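Frequently Asked Questions: Hand-Held Gripper Builds
Siltetti Shared Workshop
Last revised November 2019

Who may take part in the gripper build?
The build is open to all members who have completed the general tool induction. Places are limited to eight per group. Applications are received by Retno Ismail at the front desk.

Do I need previous experience with robotics?
No. Participants should be able to read a parts drawing and use a hex key. Members who intend to connect their gripper to a powered arm must first speak with Lorne Ross.

What is included in the materials fee?
The fee of $28 covers the black plastic parts, the brass inserts and all fasteners. Replacement fingers are charged separately. Members may print their own parts at home, provided that they use the current Tavares drawing set — earlier sets have a different hole spacing and will not fit the linkage.

How long does the build take?
Most members finish in six evening sessions. Benches are reserved for the group until 17 days after the last session, after which unfinished work must be moved to a storage shelf.

Which objects are used for grip trials?
Each gripper is tried on rigid, soft and irregular items. Members are asked to bring light household packaging in addition to the blocks supplied. Foil snack bags are accepted and are placed on a plain white surface, so that the finger pads can be seen clearly while the tool is brought into position.

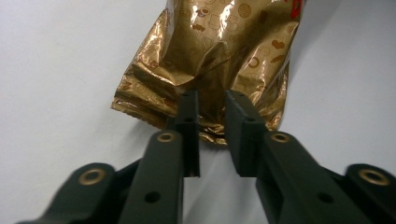
Finger pads at the crimped lower seam of a foil snack bag.

How should the pads be positioned on soft packaging?
Keep the two pads parallel and approach a seam or fold where one is available. Close the fingers slowly. If the packaging slips, release it fully before trying again, and record the attempt in the trial log.

May I change the finger design?
Yes. Changes to the pads are welcome. Changes to the linkage must be approved by Effie Innes before parts are printed.

Can I take my gripper home?
Yes, once the fee has been paid in full. The Bulex test stand and the trial log remain in the workshop.

Whom should I contact about a damaged part?
Please leave the part, labeled with your name, in the tray beside the print station. Joelle Obeidat reviews the tray before each session.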